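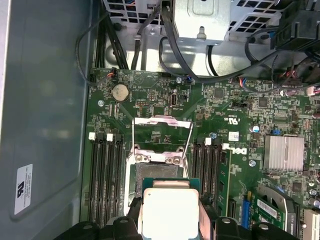 A green Dell motherboard with the processor just short of its socket.

Okoth have been a band for long enough to have broken up twice, once over a bass line and once over a sandwich. The third version of the group has just finished an album called Wamwood, and on the evening I meet them they're arguing about whether track six should exist.

"It's a lovely song," says Damilola Aliyu, who wrote it.

"It's a lovely song for a different band," says Shabani Mwakalinga, who has to drum on it.

We're in the kitchen behind the rehearsal room, where there are four mugs and five of us. Joyce Nyaga, the singer, has given up hers and is drinking tea out of a measuring jug. She has a voice that can fill a church hall without a microphone, and she has been using it since half past six to ask who moved her notebook.

The first Okoth record was made in a weekend and sounds like it. Fans love it for exactly that. There's a cough in the second verse of "Runach" that people now do along with at gigs, 88 or so throats going off in a room above a pub, and Mwakalinga (whose cough it was) has had to learn to reproduce it. The second record took 18 months and sounds like that too. It has a harp on it. None of them can remember asking for a harp.

Wamwood falls between the two. It was recorded in October with Halima Bakilana, a producer whose method is to say very little and then turn something off. On the opener she turned off the guitars. All of them, all the way through, leaving Nyaga and a drum kit and an organ that wheezes like a man on his third flight of stairs. Aliyu, the guitarist, sulked for a day and then wrote the best song on the album out of spite. It's called "Leave It In" and it's almost entirely guitar.

"I told him it was too long," says Bakilana when I ring her. "He made it longer. It was better." There's a pause in which I believe she is turning something off.

The bass is played by Mwanahawa Langat, who joined after the sandwich and is careful about lunch. She came from a wedding band with a repertoire of 42 songs, every one of which she can still play while holding a conversation with somebody's uncle. You can hear it in the way she sits under these tunes, never hurried, a hair behind the beat. On "Second Bus Home" she plays three notes for five minutes and I could have stood another ten.

Not everything works. "Tall Order" has a spoken section that should have been given a lift to the station. The slow one near the end is very slow indeed, and Nyaga rhymes "alone" with "alone". But the band sound like four people listening to one another, and on the harp record you'd have sworn they were in separate counties.

They're taking it out on the road with Zaver, a much louder group from up the coast, who have asked politely whether Okoth might consider being louder as well. Okoth have considered it. There are 27 dates, one van, and an agreement about who sits in the front, which Langat has written down and made the others sign.

Back in the kitchen, the vote on track six comes out at two each. They try it again with the mugs cleared away, Aliyu on an acoustic, Mwakalinga tapping the draining board with a wooden spoon and a face like a parking ticket. By the second chorus he's singing the harmony. It's on the album. He'd like it known that he still thinks it belongs to a different band.

14 shares | 6 comments

Contact us | © All rights reserved | Back to top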